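Tineo Court Residents' Association
Minutes of the November meeting, common room, ground floor

Chair: Gülizar Gündoğdu. Apologies recieved from flats 2 and 11.

Minutes of last meeting
Agreed with one change. Bike store lock is the council's job, not ours.

Matters arising
Stair light on third landing — fixed at last. Letterbox for flat 9 still hanging off, Gülizar to ring the managing agent again. Noticeboard key has turned up in a drawer.

Money
Balance stands at £2,313. Last time it was £2,054, the difference is mostly the autumn sale plus late subs. Still to come out: gutter clearing (invoice not here yet) and the insurance top-up. Question from the floor on why insurance has gone up. Answer: everybody's has. Not thought a great answer, Gülizar to get the breakdown from the broker and put it on the board.

Heating
Longest item. Boiler contract with Neltanance runs out in spring. Two quotes in, Neltanance to renew and Öztürkmen to take over. Öztürkmen cheaper per visit but call-outs at weekends charged on top. Flat 6 pointed out that the boiler only ever goes off at weekends. Flat 14 wanted to know if the top floor radiators would be bled under either quote, neither letter says. Some heat (sorry) on whether we stick with a firm that took three days to come out last winter. Others felt the engineer himself was good once he got here.
Show of hands put off. Both firms to be asked in writing: weekend charges, radiators, how long before somebody comes.
Action: Gülizar, letters out this week.

Parking
Visitor bays being used overnight by people who don't live here. Signs were suggested. Cones were suggested. Clamping was suggested and got no support. Agreed to try signs first, wording to be polite. Flat 3 has a laminator.
The white van by the bins belongs to a resident and is allowed to be there, please stop leaving notes on it.

Garden
Pear tree by the back wall needs a proper prune before the frost. The Erik roses did badly, black spot again, some want them out and some want one more year. One more year won. Leaf clearing Sunday morning from 10, bring gloves and a rake if you have one. Compost bin is full — no more cooked food in it please, we've had rats before.

Winter supper
Cost last year came to £53 over what we took on the door. Ticket price to go up by a pound, children still free. Soup, bread, two puddings. Need people for setting out tables from 4 and for clearing away after. Sign-up sheet on the noticeboard, it has one name on it so far. Allergies to be written on the sheet as well, not told to somebody in the lift. Music to stop at half nine after last years complaint.

Any other business
Parcels being left on the stairs, fire risk, take them in for your neighbour if you can. Lift inspection due, no date given. Window cleaner wants paying in cash or not at all, agreed not at all until he gives a reciept.
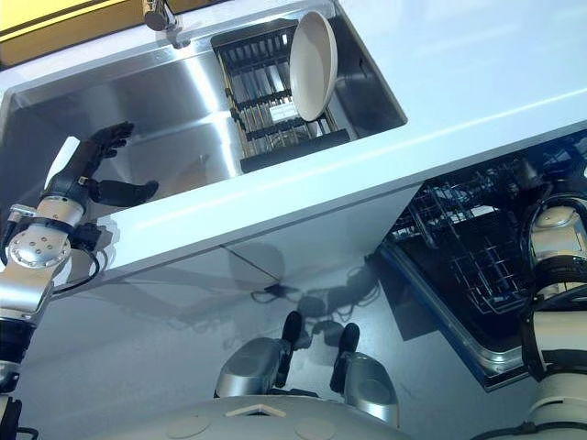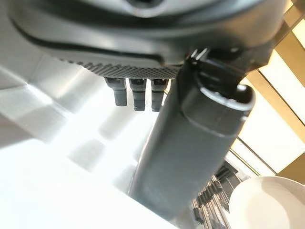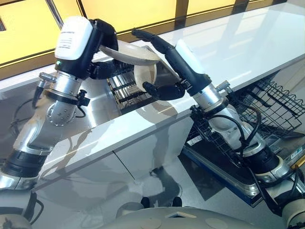
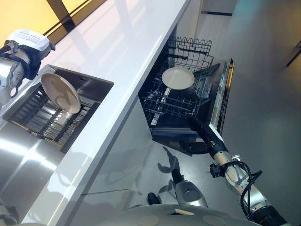

Added after the draft went round: Gülizar writes that the Öztürkmen quote should be read again before any vote, as the price on page one leaves out VAT and with it the two firms come out nearly level. She would also like it minuted that she did ask about the radiators back in the summer and is still waiting to hear.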